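On Keeping a Household Ledger
March 18, 2021

I have kept a written record of household spending since 2011. The practice was recommended to me by Hsin-yi Chiu, then a neighbour in Favell, and I have followed her method with few changes. Each entry gives the date, the shop and the sum paid. Cash and card payments are entered on the same page. Totals are drawn up at the end of the month and carried forward.

The ledger for January has now been closed. It runs to 19 pages, and heating was again the largest item. One receipt for 454 remains unmatched and has been entered under sundries.
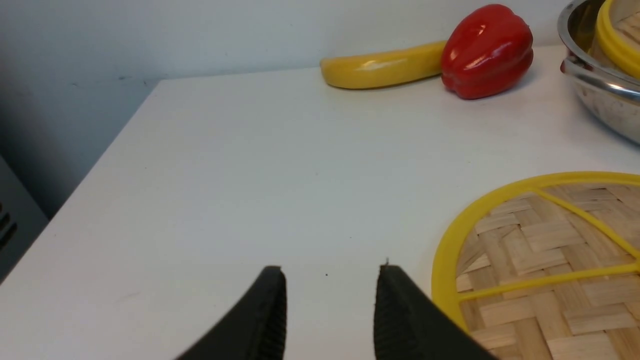
Should small purchases be recorded? Any sum that leaves the purse is entered, including bus fares and stamps.

The February pages will follow once the water bill is settled.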